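Stalley Community Boards > Health & Wellness > Free flu shot clinic, who's going?

marshhen
Does anyone know if the Stalley clinic is walk-in this November or if you have to book? Last year I just showed up and got my shot in ten minutes, but my sister-in-law over in Dakden swears it's appointments only now. I'd rather not drive over with two kids and get turned away at the door.

twobitpete
Appointments in the morning, walk-ins after 2. At least that's what the flyer at the library says. I didn't see anything about kids on it.

oldfordtruck
I think the whole appointment thing is dumb. The point of a free clinic is that people who can't plan their week can still get in. My shifts at the Biltow warehouse get posted the night before. How am I supposed to book anything?

lindenrow
I hear you, but I worked the check-in desk last fall and it was a zoo. We had people standing in the parking lot in the rain, some of them in their eighties. Booking fixed that at the Dakden one. And you can still walk in after lunch, so I don't see who's getting shut out.

oldfordtruck
People who work afternoons?

lindenrow
OK, fair. They used to run until 6 and I wish they'd go back to that. It comes down to nurses. There were four last year and two of them had to leave early.

marshhen
Did they take kids when you were there? Mine are five and nine.

lindenrow
Yes, both of those would have been fine last year. Bring their shot records if you've got them. I'd call first though, I don't know if the rules are the same this time.

chalabound
Do they still do the cholesterol check? I had mine done at the Chala health day and they charged me 30 bucks, and then I had to wait three weeks for a letter. My cousin got hers free in Stalley the same month!

twobitpete
Flyer says blood pressure and blood sugar are free, cholesterol is "limited." Whatever that means.

lindenrow
It means they run out of test strips, lol. Go early if you want that one. And don't eat beforehand if they tell you not to — we had so many people come in with a donut in hand and then get mad at us.

I'm also helping with the mailing again, so if you have a free evening, please come. We have 3,000 postcards to get out and last time we ran out of labels at 2,000 and had to write the rest by hand (my wrist still complains).
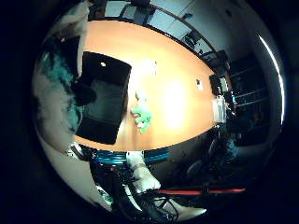 It's easy work, you sit and talk and stick labels on things, and there's usually coffee. Teenagers are welcome too if they need service hours for school. Just tell whoever's at the door so they can sign the form.

oldfordtruck
Why are we still mailing postcards? Put it on here and on the radio and spend the stamp money on another nurse.

lindenrow
My neighbor is 84 and she isn't on here. She keeps the postcard on her fridge.

twobitpete
My dad does the same thing.

oldfordtruck
All right, but I still say evening hours.

marshhen
I called. Kids are OK with a parent, walk-ins start at 2 like Pete's flyer said, and the lady on the phone said to wear short sleeves. Thanks everybody. Lindenrow, what time do you start on the postcards?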